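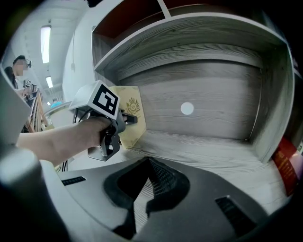

Ticket: Playwright biography shows the wrong person's childhood
Product: Zinodo reading app, library edition
Opened by: Veerle Schouten, Jostville Library
Status: Resolved, in the sense explained at the end

Veerle Schouten, 9.10 am
Our drama reading group is working through a biography of Ottoline Mbwambo, who wrote comedies about sisters. Half the group has the paper copy and half has yours. Last night the two halves had a quarrel over chapter 4. The paper readers maintained that she spent it at drama school, being told she was too tall. The Zinodo readers maintained that she spent it on a whaling ship in 1867. I had assumed someone hadn't done the reading. I now think everybody had.

Please advise. We meet again in April and two members aren't speaking.

Jianhua Deng, Zinodo support, 9.48 am
Thank you for getting in touch. Could you try the following:

1. Close the book and open it again.
2. Sign out and back in.
3. Remove the book from the device and download a fresh copy.

Could you also tell me whether the whaling part has the same typeface as the rest?

Veerle Schouten, 10.25 am
Done, done and done. She is still at sea. The typeface is the same, though the prose is a good deal livelier. The biographer is a careful woman who likes to tell you what the curtains cost. Chapter 4 opens with a man losing an ear.
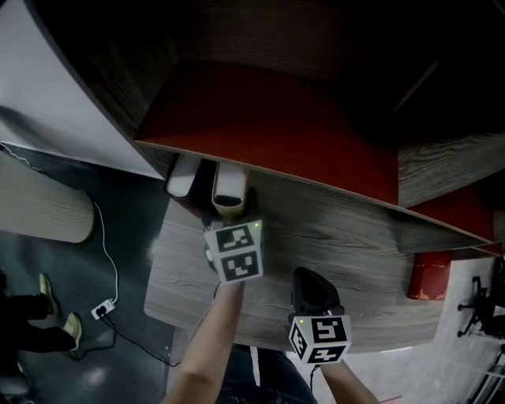 It also has no footnotes, and every other chapter has more of them than anyone could want. When you tap on the contents page it says "Chapter 4: The Understudy", as it should. You arrive at the ear regardless.

Jianhua Deng, 11.15 am
I can reproduce this, and have now read rather more of it than the job required. The text belongs to "A Cold Berth", a seafaring memoir from Grusto, who also publish the Mbwambo biography. Both books have a chapter file with the same name. My guess is that our system saw two files called the same thing and kept whichever it liked best.

I've passed it to Lieven in conversions.

Lieven Baert, conversions, 11.32 am
Wrong Lieven. I do covers. Forwarding to Lieven Van Damme.

Lieven Van Damme, conversions, 2.05 pm
Looked at the log. Jianhua is right about the file names. Grusto sent both titles in one batch and the importer put them in one folder, where the memoir overwrote the biography. Cleared the stored copy, re-imported the biography on its own, checked the word count. Please test.

Veerle Schouten, 2.40 pm
Progress of a kind. Chapter 4 is now the drama school, and she is indeed too tall. The index has gone, however. In its place is a glossary of rigging terms. I looked up "Mbwambo, Ottoline, quarrels with directors" and was offered "mizzen".

I'd add that the book has a very good index. One of our members reads nothing else. She says it gives you the whole life in order of importance, and she has a point: the husband gets one line and the dog gets six. 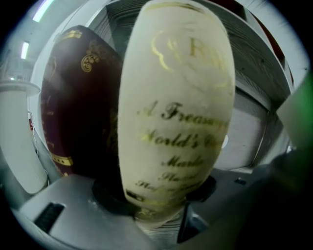 So I would like it back for her sake, if not for the husband's.

Lieven Van Damme, 3.20 pm
Same fault, different file. I'd fixed the chapter and hadn't checked the back matter. Both books call theirs "end". Renamed, re-imported, and this time I compared every section against the publisher's PDF. All match. Readers need to sync once to pick up the new copy. Bookmarks will survive, but any notes made in the whaling chapter will now be attached to the drama school.

Veerle Schouten, 3.55 pm
I've just checked. One of our readers had written "surely this is a metaphor" beside the ear. It now sits beside the paragraph about her landlady. I think it improves it.

Has anyone told the people reading "A Cold Berth"?

Jianhua Deng, 4.10 pm
That copy is intact. The overwriting only went one way. I've asked Ermira Angelovski, who looks after the Grusto account, to have them use unique file names from now on.

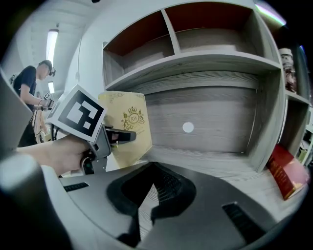 Meanwhile the importer will stop and complain when it meets a duplicate, which I'm told it was always supposed to do.

Ermira Angelovski, 4.35 pm
Grusto have agreed. They also asked whether the library's readers enjoyed the memoir, as it hasn't had many reviews.

Veerle Schouten, 4.50 pm
The Zinodo half want it for next month. The paper half say they will resign first. You may close the ticket.

Zinodo Library Support | Contact us | © Zinodo, all rights reserved | Back to top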